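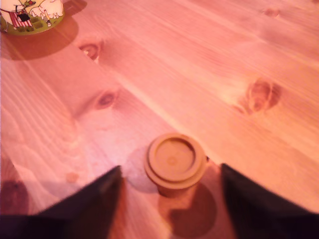

Friday, August 5, 2022

We bought the pine table eleven years ago, before we had anything else to put in the kitchen. It came from a small shop called Irberg that has since closed, and for the first month we ate off it sitting on two paint cans and a stool. I remember the price because I argued about it. It was 273 dollars, and I thought that was a lot for a softwood table.

I've been meaning to write about it because my sister-in-law is redoing her kitchen and asked me last week whether she should get pine. My answer was long and not very useful, so I'm putting a better one down here.

Pine dents. If you drop a fork on it, tines first, you will have four little marks and they will stay. If your child does homework on a single sheet of paper and presses hard, you will be able to read the homework later with your fingertips. I know people who can't stand that. Ese Haruna, who lives across the street and has a very nice dark dining table, keeps a pad and a cloth on hers all year. I've tried a cloth on ours and it lasted four days. I kept wanting to see the wood.

The color changes, too. Ours was almost white when it arrived. It has gone warm over the years, somewhere between peach and salmon, with paler bands between the darker ones. I didn't plan for that and picked gray chairs, which looked right in the beginning and look a little off now. The only part that stayed light for a while was a rectangle where we kept the bread box. We moved the bread box in November and by spring I had to look for the edges.

Then there are the knots. I didn't think about knots at all when I was shopping. The man at the shop pointed out that some buyers go through the stock looking for a top with as few as possible, and he offered to let me do that. I said I didn't mind. These days I'd say they're the part I like best. There's a large reddish one that gets the most attention from visitors, and a small oval one with a dark middle that my son used to park his toy cars on. He called it the garage. He's fourteen and does not wish to discuss this.

Knots can cause trouble. When we refinished the top, one of them bled a bit of resin and stayed tacky for a week. Meirion Trevor, who used to build cabinets and now mostly fixes his own porch, told me to wipe it with alcohol, let it dry and sand it again. I did that twice. It was fine after the second time.

Here is what I do to look after it, for my sister-in-law and anyone else:

I wipe it with a damp cloth and then a dry one. No spray cleaner.

I oil it two times a year, thin coats, and leave it overnight with a note on it so people don't put their elbows down.

I use a board under anything hot. We have one burn from a saucepan and it was my fault.

I leave the small dents alone. A wet cloth and an iron will lift some of them – I've done it – but it raises the grain and then you have to sand that spot, and then the spot is a different color from everything around it.

As for what lives on the table, I try to keep it to one thing. For a long time it was a fruit bowl. At the moment it's the round tin with the cartoons on it, the one with the figure in red and white stripes and the green band lower down. It came to us full of cookies, from Hauwa Olaniyan at my husband's office, and the cookies were gone by the weekend. I don't know the cartoon. My husband thinks the big white character is a sheep and I think it could just as well be a cloud. The tin now holds rubber bands, tea bags and the spare key to the shed, and I've stopped pretending I'm going to move it.

I did look at other tables last summer. There was one by Krajčí in solid oak that I went back to see twice. It was beautiful and it would have outlived all of us, and it weighed so much that the delivery fee was extra. I stood there running my hand over it and couldn't find one thing wrong. Then I came home and made soup and sat down at the pine one and forgot to think about it again until the sale was over.

So, should she get pine? If she wants it to look the same in ten years, no. If she's fine with it picking up marks and turning a color she didn't choose, then yes, and she should pick her chairs after the first year. I'd also tell her to check the underside for loose screws before she brings it home. Ours had a couple, and I found them with my knee.

16 comments
Shared 469 times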